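El cementerio viejo de Petgate ya tiene su índice (y yo llevo tres noches sin soltarlo)

Lo prometí en marzo y por fin puedo contarlo: el listado de sepulturas del cementerio viejo de Petgate está terminado y se puede consultar entero en la web de la asociación. Son 2896 nombres, ordenados por apellido y también por hilera, y os aviso de que engancha muchísimo. Yo entré a buscar a mi bisabuela y salí a las dos de la madrugada sabiendo la vida de medio pueblo.

Para quien no lo conozca, el cementerio viejo es el que queda detrás de la carretera de Havside, pasado el molino. No tiene cartel, así que hay que fijarse en la tapia de piedra y en los dos cipreses de la entrada (el tercero lo tiró un temporal y no se ha replantado). Se puede aparcar en el camino de tierra, aunque si ha llovido yo dejaría el coche arriba y bajaría andando, que luego vienen los disgustos.

El trabajo se hizo lápida por lápida, comparando lo que se lee en la piedra con los libros de la parroquia. Donde no coincidían se han puesto las dos versiones, cosa que me parece muy bien. La familia Lacroix, por ejemplo, sale escrita de cuatro maneras distintas según quién llevara el libro ese año, ¡y todas están enlazadas entre sí! Faltan por identificar 242 tumbas, casi todas en la parte baja, donde la arenisca se ha ido deshaciendo y ya no queda más que alguna letra suelta.
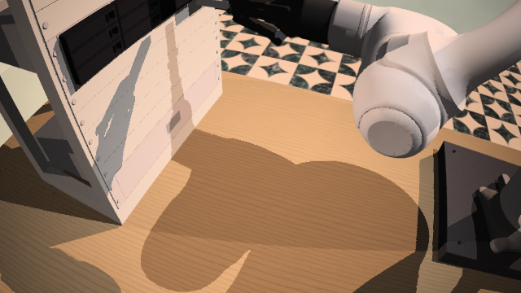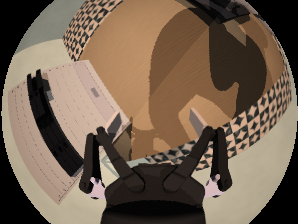
En la página de comentarios ya hay movimiento. Una lectora de Havside escribe que en la hilera del muro norte faltan los niños de la epidemia, que se enterraron sin lápida y solo aparecen en un cuaderno aparte que guardaba su abuelo. Pide que se añadan aunque no se sepa el sitio exacto, y se ofrece a copiar el cuaderno entero. La asociación le ha contestado que sí, que lo mande, y que se abrirá un apartado para enterramientos sin localizar.

A mí me parece una idea estupenda. Si tenéis en casa recordatorios, esquelas o recibos de la funeraria Demano, que fue la que trabajó aquí durante décadas, miradlos bien, porque suelen llevar apuntado el número de hilera. Con los recibos que aparecieron el invierno pasado en un desván se pudo poner nombre a unas 340 sepulturas que estaban en blanco, que se dice pronto.

El índice se consulta gratis y no hace falta registrarse. Quien prefiera el papel puede encargar el cuadernillo impreso, que cuesta 10 euros y trae un plano desplegable bastante apañado (la letra es pequeña, eso sí, id con las gafas). Las correcciones se mandan desde el formulario que hay al pie de cada ficha, indicando la hilera y, si puede ser, con una foto de la lápida tomada a primera hora, cuando la luz entra de lado y se leen mejor las inscripciones gastadas.

Mi bisabuela, por cierto, está en la hilera siete, con el segundo apellido mal puesto. Ya he mandado la corrección.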